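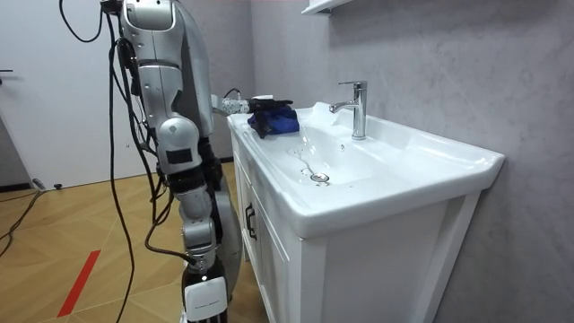 Kolico promete baños que se limpian con la mitad de agua, pero no enseña las cuentas

15 de noviembre de 2025

La marca de productos de limpieza Kolico ha presentado una gama de paños y concentrados para el baño con la que, según su propio comunicado, un hogar puede reducir a la mitad el agua que gasta en limpiar lavabo, ducha y azulejos. La cifra encabeza la nota de prensa y se repite en el envase. El estudio del que sale, en cambio, no se ha publicado.

Lo que sí se conoce es una ficha de dos páginas firmada por la consultora Arnardóttir, contratada por la propia empresa. En ella se explica que la prueba se hizo en 89 viviendas durante siete días de julio, y que los participantes anotaron ellos mismos el agua utilizada. No consta que se instalaran contadores, ni qué producto empleaban antes, ni si hubo un grupo que siguiera limpiando como siempre. Quien sabe que le están mirando el cubo suele llenarlo menos, con paño nuevo o sin él.

Tampoco ayuda el precio. El lote básico, con dos paños y un frasco de concentrado, cuesta 20 euros en la cadena Immont, la única que lo vende por ahora. Kolico sostiene que el gasto se recupera con el ahorro en la factura, aunque no dice en cuánto tiempo ni con qué tarifa ha hecho el cálculo. El agua de fregar un lavabo pesa poco en el recibo de casi cualquier casa: la ducha y la cisterna se llevan bastante más, y para eso el lote no sirve de nada.

La competencia ha reaccionado con rapidez y con parecida falta de datos. Ollex, que comercializa un limpiador en pastillas, asegura que el suyo «ahorra todavía más» y remite a una página web en la que solo aparece el catálogo.

Preguntada por este medio, Kolico respondió que el informe completo es confidencial y que los resultados «hablan por sí solos». No aclaró si piensa repetir la prueba con mediciones independientes. Immont se limitó a señalar que la información del envase es responsabilidad del fabricante.

Mientras tanto, el reclamo sigue en los estantes, en letra grande. La nota al pie que lo matiza («en condiciones de uso recomendadas») ocupa una línea en el reverso. Las condiciones recomendadas no figuran en ninguna parte del envase.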